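We had been meaning to go to the Gundberg open day for two years, and this November we finally made the drive over to Erkau. I am so glad we did, even if the part I have been telling everybody about since is the part that went wrong.

The coach park was full by ten, so we walked up from the river and came in past the canteen, where the coffee was free and very hot. Then it was coats off, visitor badges on, and through to the long hall where Rarnia has its folding line. Rarnia is the laundry side of the business, and the line is a row of eight robot cells that take clean clothes and blankets in at one end and send them out in neat piles at the other. Our guide said it gets through 4,000 pieces on a good day. I could have stood there until closing time.

After the hall they took us upstairs to the teaching rooms, which I liked even better. The folding is learnt from people doing it by hand with grippers, on an ordinary bed with ordinary bedding, and I found it oddly soothing to watch.
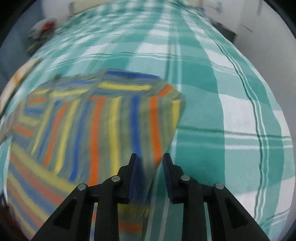 Anyway, the fault. We were back down by cell five, a little after eleven, when the arm closed on the cuff of a jumper and simply did not let go. It swung round to the pile, opened (or thought it had), and swung back with the jumper still trailing from one finger. On the next pass the sleeve went into the belt roller, and the whole thing began to pull. There was a nasty creaking noise, and then one of the operators hit the red button and the line went quiet from end to end.

I must say they were very good about it. They could have hurried us off to the gift table, but the guide kept us behind the yellow line and told us what she knew. The grip pads wear, a loop of wool catches behind the worn edge, and the sensor from Pakzad that should notice a full hand reads it as empty. It had happened before, she said, though always at night. Knitwear is the worst for it, then anything with a fringe.

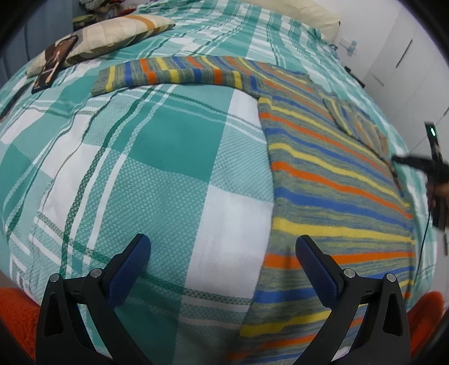 What bothered me more was the gate. When the line stopped, a young man opened the side gate of cell five and reached in for the sleeve before anyone had put a lock on the switch. He was called back sharply, and quite right too - I spent long enough in a mill to know how fingers are lost. The guide said the gate cuts the power by itself, and I am sure it does, but there was still tension in that belt.

It took roughly 120 minutes to get cell five going again, and by then we had had our soup. The jumper was past saving. Next time I would go for the early tour, and wear thicker socks, as that hall floor is bitterly cold.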